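Budget check for a two-arm packing bench, hands or grippers?

prutley_bench
Hi all, hoping for some friendly eyes on a spending plan. We box small sensors and cameras at our shop, mostly short runs, and I've got until July to put in a request for a two-arm setup. The arms are more or less settled (Ulberg quote, nothing fancy). What I keep going back and forth on is the ends of them. Multi-fingered hands would eat most of what's left, and I'd love to hear from anyone who has lived with a pair. Our busiest product runs 461 boxes a month, so we're hardly a factory!

huaranga_kit
Oh, we went through this same agony, and I feel for you. We've got the fingered hands on our bench and I'm fond of them, but please put money aside for spares and cable management before you sign anything. I set aside $2,000 and wish I'd asked for more. 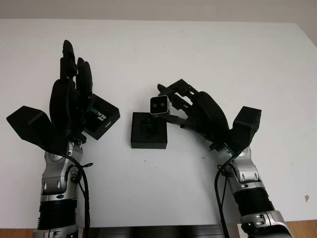 Our bench: depth camera in the right hand, RealSense box in the left, inner box on the table.

For odd shapes like that I wouldn't go back.

semov_fan
Lovely bench, but I have to disagree a little, kindly meant. If the product is always a small rectangle going into a square box, a plain two-jaw gripper does it for far less. Ours were $1,127 for the pair from Semov, and I spent the savings on a decent fixture to hold the box still.

huaranga_kit
Fair enough for one product! We change over all the time, though, and new jaws for each one add up too.

prutley_bench
This is so helpful, both of you. We have 25 different boxes, but most are near enough the same size (I should have said so at the start, sorry). Does the fixture adjust, semov_fan?

semov_fan
It does, two thumbscrews and a slide. I'll dig out the drawing tonight and post it for you.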